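Rodilance, le bras à engrenages : faut-il lui confier l'établi ?

Banc d'essai - outillage et automatisation

On me promet depuis des années la machine qui videra le lave-vaisselle et remontera le moulin à café. En attendant, Stelbridge propose Rodilance, un ensemble bras et logiciel destiné aux petits ateliers, avec une tâche vedette : la mise en place de petits pignons sur un disque. J'ai demandé à voir.

L'exercice paraît modeste. Un pignon droit en métal, un tapis sombre, un disque blanc à garnir. N'importe quel apprenti s'en acquitte en discutant d'autre chose.
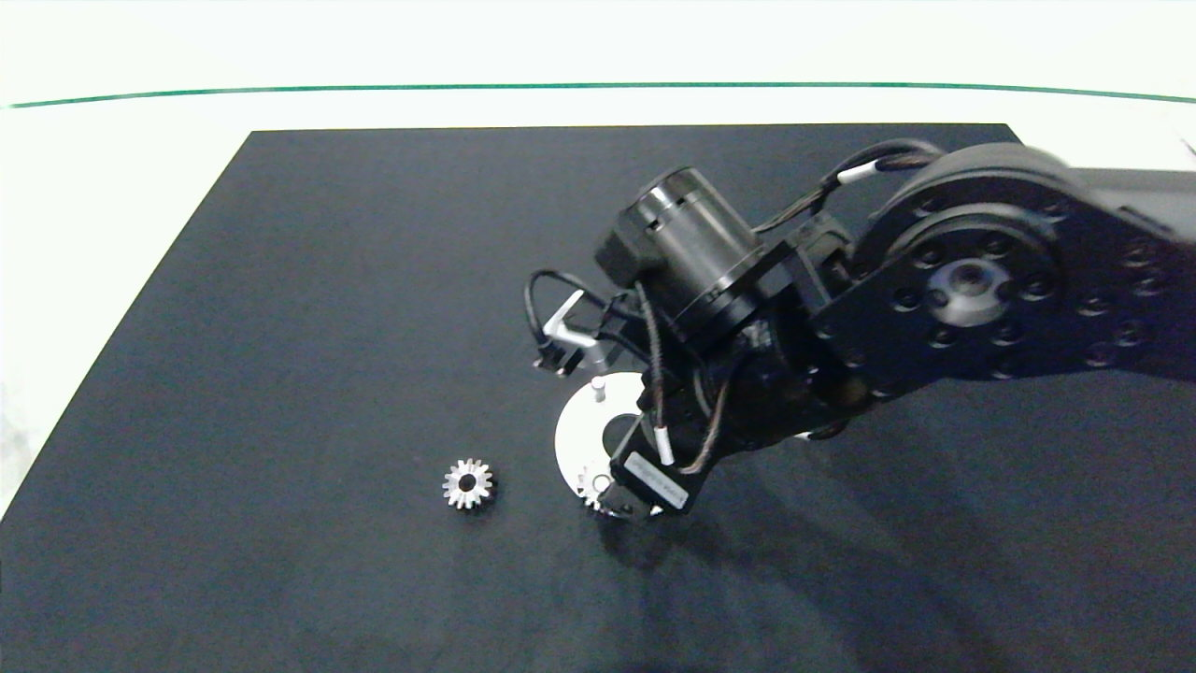 Ce que ça vaut à l'établi

Première remarque : la pièce est petite et le poignet énorme. Entre le moteur, les équerres et les câbles qui font des boucles dans tous les sens, on finit par ne plus voir ce qu'on est venu surveiller. Un outil d'atelier devrait laisser l'œil sur la pièce. Pour le nettoyage, je plains d'avance celui qui passera le chiffon là-dedans, avec de la graisse et des copeaux.

Deuxième remarque, le décor. Tapis uni, fond blanc, rien qui traîne autour des pignons. Mon établi n'a jamais eu cette allure, et celui de mes lecteurs non plus, je suppose. 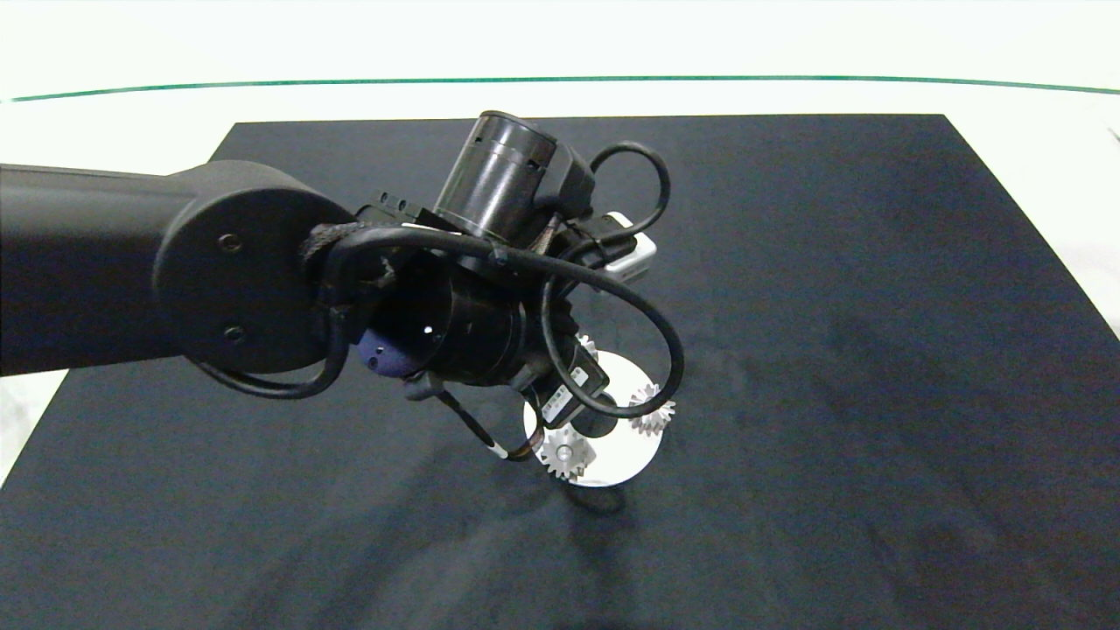 Effie Rennie, qui tient l'atelier de réparation Pringle à Garkcombe, a assisté à l'essai avec moi. Son avis : « Poser un pignon, d'accord. Mais chez moi il arrive gras, ébréché, mélangé à quatre autres modèles. C'est le tri qui me coûte ma matinée. » La fiche de Stelbridge ne dit rien du tri. Elle annonce en revanche plus de 50 pignons à l'heure, chiffre que je laisse au fabricant tant que je ne l'aurai pas chronométré sur mes propres pièces.

Reste la pince. Deux doigts noirs, une mousse rugueuse à l'intérieur, et il faudra bien la remplacer un jour. Le lot de rechange est à 158 euros, ce qui fait cher la mousse. 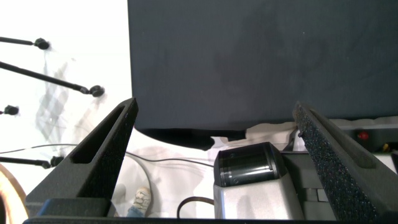 Ruaridh Moffat

Ma note : 4 sur 10. Pour une série longue, toujours la même pièce, dans un coin d'atelier bien rangé, je veux bien en reparler. Pour la réparation, la petite série ou la maison, gardez vos doigts et achetez une bonne brucelle. Stelbridge parle d'une mise à jour en mars, je redemanderai un essai avec un bac de pignons sales.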